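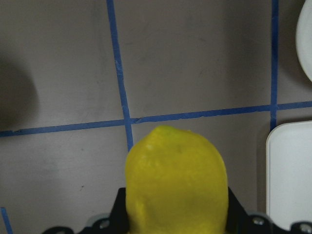 Greenish smudges on lemons, do I have a problem?

Posted by Nanami Ishida
August 7, 2023

I bought a bag of lemons for a batch of lemon curd and then, as happens, did not make lemon curd. Most of them are a good strong yellow, but a few have faint olive-green smudges on the skin, and one has a darker little patch near the middle. No fuzz, no smell apart from lemon. They've been in a bowl on the counter for 5 days. My mother-in-law says throw them out, but she also throws out yogurt on the date printed on the lid. The recipe needs the zest as well as the juice, so I can't just ignore the outside. Keep or toss? And should they have been in the fridge this whole time?

3 replies

Wada
Keep. Lemons don't all turn evenly yellow, and a bit of leftover green in the skin is a color issue. The inside won't care. Mold is a different animal: it starts as a soft, watery spot, then goes white and powdery, then blue-green, and by then you won't be asking strangers about it.

Press the dark patch with your thumb. If it's as firm as the rest, it's a scuff or a bruise from rattling around with its friends. Zest around it if it bothers you. If your thumb sinks in, that one goes in the trash, and you should wash the bowl and check whichever lemons were touching it.

For the curd, scrub them under warm water with a brush and dry them well before you zest. Damp lemons clog the grater and you end up with a yellow paste that lives in there until February.

As for storage, a week on the counter is fine in a cool kitchen. In the fridge, in a closed bag, they'll go 4 weeks and sometimes longer. Mine have gone longer through no planning of my own.

Gulteo
throw them out, why risk it. bottled juice is cheap

Itoten
Bottled juice has no zest in it, Gulteo, and she did mention the zest.

I agree with Wada, with one addition. If you're not going to make the curd this week (no judgment, I have a freezer drawer devoted to things I was going to make), zest the lemons now, freeze the zest flat in a small bag, and freeze the juice in an ice cube tray. Measure what one compartment holds and write it on the bag, or you'll be guessing later. Both work well in curd. Whole lemons can be frozen too, but they thaw into something like a wet sock, so only do that if you want the juice.

Nanami Ishida
Thumb test done, all firm. Scrubbed, zested and in the freezer, where the curd can continue not being made. Thanks, Wada and Itoten. I've told my mother-in-law they're gone, and in a sense they are.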